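工单:Undside 节点升级后区块同步停滞
提交人:Ignacio Carretero 处理人:Piret Kuusk

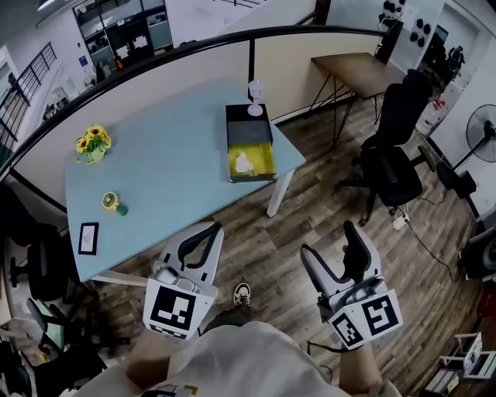
图1:浅蓝色桌面与瓶插向日葵

状态:已解决
创建日期:2020年3月11日
组件:Dornness 客户端、Tidby 索引服务

问题描述
节点升级 Dornness 客户端后重启,区块高度停止增长。进程未退出,RPC 端口可响应,eth_syncing 持续返回 false。Tidby 索引服务随后报错 header not found,合约事件查询返回空数组。回滚至旧版本后现象不变。

环境
全节点,快速同步模式,私有测试链。共识为权威证明,验证节点由 Granström 托管。数据目录占用 264 GB,请求超时设为 300 秒。

处理记录

Piret:请提供启动日志前段、genesis 文件哈希和 admin.peers 输出。

Ignacio:已附。对等节点列表中有 2 个连接,均在握手后断开,日志为 fork ID rejected。

Piret:fork ID 由创世哈希和分叉高度计算得出。你方 genesis 文件哈希与 Granström 发布的一致,但日志里打印的链配置缺少 8 月那次分叉的高度。请确认升级脚本是否执行了 init。

Ignacio:脚本中 init 一步被注释。手动执行后链配置已更新,对等连接保持,高度仍不增长。新报错:missing trie node。

Piret:本地状态树不完整,疑为停机时进程被强制终止,缓存未落盘。先停止 Tidby,备份 keystore 和 nodekey,再删除 chaindata,重新 init 并同步。不要删除整个数据目录。

Ignacio:已按步骤执行。同步完成,区块哈希与验证节点比对一致。Tidby 启动后仍返回旧游标。

Piret:清空 Tidby 的 checkpoint 表,从分叉高度前一个区块重建索引。

Ignacio:重建完成,事件查询正常。

根本原因
1. 升级脚本未执行 init,链配置缺少分叉高度,节点被对端拒绝。
2. 停机方式不当,状态树节点丢失。

后续
升级脚本恢复 init 步骤,停机改用 SIGINT 并等待进程自行退出。systemd 的 TimeoutStopSec 另开工单调整。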